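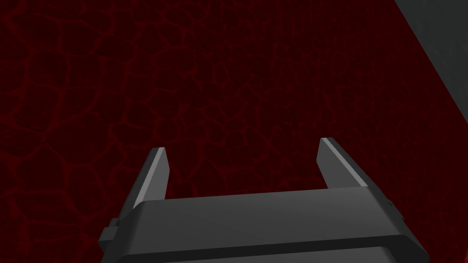
Okudus is a set of simulated household and shop-floor chores for a two-finger gripper. It was put together to check whether a current policy can do this kind of work without help. Chores include wiping a counter, sorting fasteners and putting cups away. Surface textures are swapped between episodes, so a policy may start with open, empty fingers over a dark red, cracked pattern and get plain grey the next time. Policies trained on one texture did poorly on the others.

Contents
500 episodes, 30 chores
164 episodes are held out for testing
Wrist view, joint positions, gripper opening, success flag

Results so far
Our baseline, Gronix, handles single pick-and-place chores well. It fails most chores that need two steps in order, and it rarely recovers after a drop. We would not run it in a kitchen or on a packing line.

Known problems
Cloth is stiff and does not fold correctly.
Liquids are not simulated.
Episodes stop after 200 steps, too short for some sorting chores.

Usage
Unpack the archive into data/ and run the Sirko loader. Older files from January need the convert script first.

Last updated October 19, 2025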